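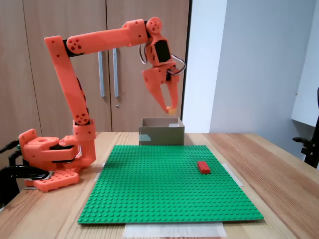 Grikgate Makers' Club – minutes of the August meeting

Start 7.10 pm, main room. Minutes of the previous meeting agreed with one change: the laser cutter fee is per half hour, as on the price list by the door.

1. The Skudesora arm kit: trial report

Most of the evening went on this, and happily so. The kit is the printed desktop arm sold by Liew, supplied as files for people who want to print the parts themselves, or as a full box with the motors, cables and screws. Ours was the full box, on loan until the end of the month.

The build group said putting it together took three evenings. The step that held them up was the wrist, where the instructions show the cable on one side and the text says the other. They have written to Liew and had a kind and quick reply, with a corrected page promised. Everything else went together well and the screws were all there, with a few over!

The task chosen for the trial was moving small toy bricks between a green studded baseplate and an open box behind it. The arm is clamped at the left of the table, and the box and plate are held with tape. Members liked this task a great deal. It is easy to follow, cheap to set up again, and the younger ones can see straight away what the arm is meant to be doing.

The group ran 200 attempts over the trial and kept a log, which is in the blue folder. Long bricks gave more trouble than short ones, mostly when they lay at an angle. The jaws come to quite narrow tips, and two people felt a softer covering would help. Liew lists one as an extra. Agreed to try rubber bands first.

Noise was raised. The motors whine a little when holding a position, but the sewing group next door had no complaint.

2. Buy or return

Three choices were put to the meeting: return the kit, buy the one arm, or buy the pair, which adds a second arm moved by hand for the first one to copy. The pair comes to 1445 with delivery, and the equipment fund stands at 3296. There was a lot of warmth for the pair – several people said that copying by hand would be the way in for members who don't write code.

Against this, the bandsaw needs a new motor before winter and we don't have a price for it yet.

Agreed: buy the pair, provided the bandsaw quote leaves enough in the fund. Quote to be in before the loan ends.

3. Tanville open day

We have been offered a table in the hall at Tanville (the 1903 building, step at the front, ramp at the side). Agreed to take the arm and the brick task. Bring spare tape, the long extension lead and a second clamp.

4. Any other business

Printer two is jamming again. Please don't leave reels out overnight.

Actions
Bandsaw quote: tool group
Rubber band test on the jaws, results into the log: build group
Reply to Tanville: secretary

Closed 8.50 pm. Next meeting same time, small room.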